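Foneo Stem Cell: two-finger picking cell for cut and artificial stems

Setting up, daily care and spare parts

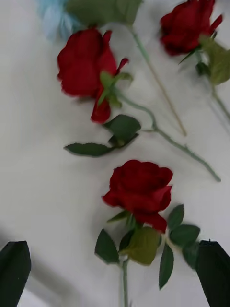
Overview

The Foneo Stem Cell picks single stems from a flat table and passes them to a bunching tray, a box or a belt. It is supplied as one arm, one two-finger gripper, a small wrist camera and a table with a white cover. The cell handles roses, carnations and most other straight stems, real or silk. It is sold ready wired and can be run from the panel on the front of the base.

This page covers the standard cell. If yours was supplied with the Hudell belt in place of the tray, the gripper and camera sections still apply, but the table section does not.

What is in the box

Arm and base, with mains lead
Two-finger gripper, fitted
Wrist camera, fitted, with lens cloth
Table cover, white (2)
Finger pads, dark, one spare pair
Hex keys and setting gauge
Printed quick guide

Placing the table

Stand the table on a level floor and lock all the feet. Fit the cover and pull it tight from the corners. Small creases do no harm, but a raised fold can lift a stem enough to spoil the pick height. Avoid strong light from one side. Shadows from the fingers are expected and the camera software allows for them, but a hard shadow from a window frame may be read as a stem.

Lay stems out singly with a gap between the heads. They do not need to be in rows and can point in different directions. Stems that cross are picked last, and the arm will leave them on the table if it cannot find a clear place to grip.

Setting the gripper

1. Switch off the arm and wait for the panel light to go out.
2. Open the fingers by hand to the full stop.
3. Slide the setting gauge between the pads and close the fingers until they just touch it.
4. Tighten both finger screws a little at a time, going from one to the other.
5. Remove the gauge, switch on and choose Finger Zero from the Setup menu.

Set the grip force next. The scale runs from 0 to 100. Start at 5 for real stems and go up in small steps until the stem no longer turns in the pads. Silk stems with a wire core will take more. Keep the pick point on bare stem below the leaves where you can — leaves caught in the pads are the most common cause of a dropped pick.

Checking the camera

The camera rides on the wrist and moves with the gripper, so the tips of both fingers should show in the lower corners of the view. If one finger shows more than the other, the bracket has moved. Slacken the bracket screw, turn the camera until the two sides match, then tighten it and run Camera Check.

Views taken while the arm is moving will be soft. This is normal and they are not used to place the fingers. If the view is still soft when the arm has stopped, clean the lens with the cloth supplied. Do not use spray cleaner on or near the camera.

Daily care

Brush loose leaves and petals off the cover.
Wipe the finger pads with a damp cloth and dry them.
Look for sap in the finger slides if you are working with real flowers.
Check that the camera lead is not rubbing on the wrist.

Monthly care

Take off the pads and clean behind them. Put one drop of Marinho light oil on each slide and work the fingers open and shut by hand up to five times. Wash the table cover at a low heat and fit the second one while it dries. Run Finger Zero again before going back to work.

Changing the pads

Change the pads when the surface looks shiny or when you have had to raise the grip force to get the same hold. Always change both. The pads push on from the front and are held by one screw each, with the small notch facing outwards. Old and new pads should not be mixed, even for a short run.

Spare parts

Finger pads, pair
Table cover, white
Camera bracket and screw
Camera lead
Setting gauge

Spares are held by Hornomska, who also carry out repairs to the wrist and base. Please have the serial number ready when you order. It is on the plate beside the mains socket. Arms sent in for repair should have the gripper left on and the camera lead unplugged and taped down.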